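Gathering demonstrations (household robots)

Last updated Jan 8, 2023
Print this article | E-mail this article

Gathering demonstrations is the patient business of collecting worked examples from which a household robot may learn its chores. A person steers the robot through a job, every movement is written down, and the learning system is later given the whole pile to study. It is slow work, and a good deal of it is now done in simulated rooms, where a dropped plate costs nothing and the furniture can be put back with a single key.

One of the better-documented collections is Flurnard, begun by Sebastião Lins and Onni Eskola and run on the Ravance simulator. Its first release held 2435 examples spread over 55 chores, each steered by hand, and Lins was fond of saying that the dull ones (carry this, put that down) taught the system more than the showy ones ever did. Eskola kept the failed attempts as well, stored separately and carefully labelled, and later users have been very grateful to him for it!

Rooms are usually shuffled between examples. Walls and floors change colour, chairs move, and everyday objects turn up in new spots, so that the system doesn't simply learn one kitchen by heart. A typical room mixes things that matter to the chore with things that are merely there, and the robot has to learn which is which. 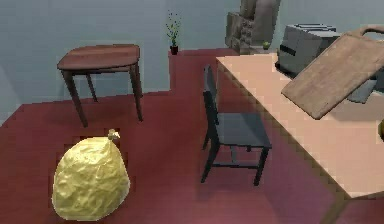
A simulated room with a tied yellow bag on the floor and a cutting board tilted over the table.

Opinions differ on how many examples are enough. The Magalhães guidelines suggest 1000 for a chore with several steps, though simpler ones have been learnt from far fewer, and most groups have 2 people look over each example before it is accepted.

See also: Gratent (file format); Remote steering; Simulated rooms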